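Up under the ceiling

We got the keys to the new room in March, and I've spent most of my free evenings there since. The main part has a tall white ceiling with round lights in it, and a projector came with the place, already hung between two of them. I haven't tried it yet. Sze-wing wants film nights. I want shelves first.

The mezzanine sold me on it. It has a black metal railing with vertical bars, and a long white pipe runs along the wall below the ceiling. I thought about boxing the pipe in, got a quote for $670 and decided I like pipes.

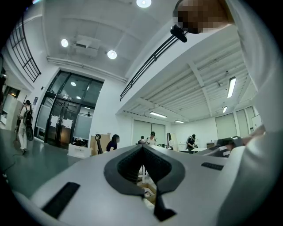

What's left to do

The back area has a lower, ribbed ceiling and will be the quiet end – books, a rug, the grey couch if it fits through the door. Peninah measured it at 146 cm on the long side and thinks it will. Three boxes still to unpack, all kitchen stuff. Paint colour is undecided.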